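Portes ouvertes chez Skovau : beaucoup de vert, peu de chiffres

Deux heures de car pour voir comment on fabrique une gourde « durable ». Je suis venu avec mes doutes et je repars avec la plupart d'entre eux.

L'accueil

Café tiède, badge, gilet trop grand. Védís Kirkegaard, qui menait notre groupe, a commencé par la gamme Meltside : 2,000 gourdes par jour, 219 points de vente. Quelqu'un a demandé combien reviennent en fin de vie. « On y travaille. » Bon.

Sur les murs du hall, des forêts et des glaciers. L'usine, elle, donne sur une rocade et un parking plein.

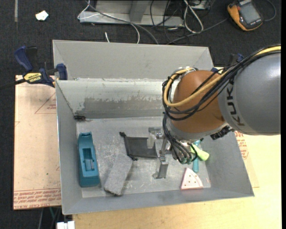
L'atelier

Le bruit couvrait la moitié des explications. J'ai retenu que l'acier vient de chez Ragnarsson, « en grande partie recyclé ». Quelle partie ? Le chiffre serait dans le rapport annuel, que j'ai cherché en rentrant sans le trouver. Les bouchons, eux, sont en plastique neuf, et on est passé assez vite devant.

La boutique

Évidemment, la visite finit là. Remise de dix pour cent, sac offert, en coton, imprimé des deux côtés. J'ai gardé ma vieille gourde cabossée. Le car repartait à seize heures et il restait des biscuits.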